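Fetar Trail Audio Guide
Section 4: Setting up for a winery day on horseback

Read this section before you leave for the stables. The quick card in the box says set-up takes two minutes. It doesn't, unless your phone is already charged and your estates are already booked, and in that case you hardly need the card.

4.1 Before the day

1. Install the Fetar app and sign in with the code on your booking slip. The code has nine characters. The letter O is never used, so if you see one, it's a zero.

2. Open Rides and choose your route. The valley has two: Fikley (14 kilometers, mostly vineyard track) and Privano (9 kilometers, with a forest stretch and one steep bank). The app calls both of them "easy." Treat that label with care. Privano is easy for people who ride.

3. Download the route for offline use. The file is 313 MB. The app will offer to stream it for you, and you should say no. The coverage map shows signal along all of Privano, but we lost it at the first trees in May and didn't get it back until the second tasting.

4. Pick your tasting stops. You can mark as many as you like, but a half-day ride has time for two, maybe three if lunch is short.

Note: Marking a stop in the app does not book it. The green check mark only means the estate is on your route. Call the estate and get a name or a confirmation number.
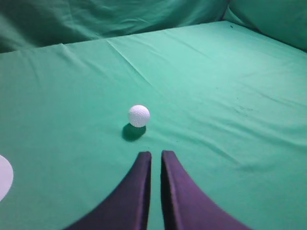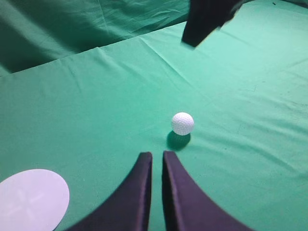
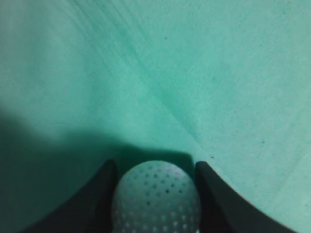 4.2 At the stables

5. Put the player in the chest pocket of the vest and close the zipper all the way. The belt clip supplied with older players is not strong enough for a trot, whatever the packaging says.

6. Wear one earpiece only. Leave the other ear free for your guide and your horse.

7. Press and hold the side button until you hear two tones. One tone means the player is on but hasn't found your route. Turn it off, wait, and try again.

8. Set the volume while you are standing on the ground.

Caution: Do not adjust the player while mounted and moving. If the commentary stops, let it stop. The guide knows the estates better than the recording does, and a few of the recorded vintages are out of date.

4.3 On the trail

9. Commentary starts by itself as you pass each marker. If it starts late, you are probably hearing the last stop's story at the next stop's gate. Press the side button once to skip ahead.

10. At each estate, dismount, hand over the reins, and press Pause. The player does not pause by itself, although the "Smart Stop" setting claims to do this. We tried it at 12 gates and it worked at three.

11. Enter your tasting notes if you want them. They are saved to the phone, not to your account, until you are back on Wi-Fi.

Caution: The app's "Ready to Ride" prompt runs on a timer. It knows nothing about how much you have had to drink. The Kulkarni stables allow small pours only and the guide's decision is final – please don't argue with it by showing them your screen.

4.4 Battery

The stated battery life is a full day. Plan on around half that with the location setting on, and less in cold weather. Charge the player the night before, using the short cable. If the light is still orange in the morning, leave the player behind and ask for a paper map at the desk.

Section last revised June 1, 2026. For lost or damaged players, see Section 7.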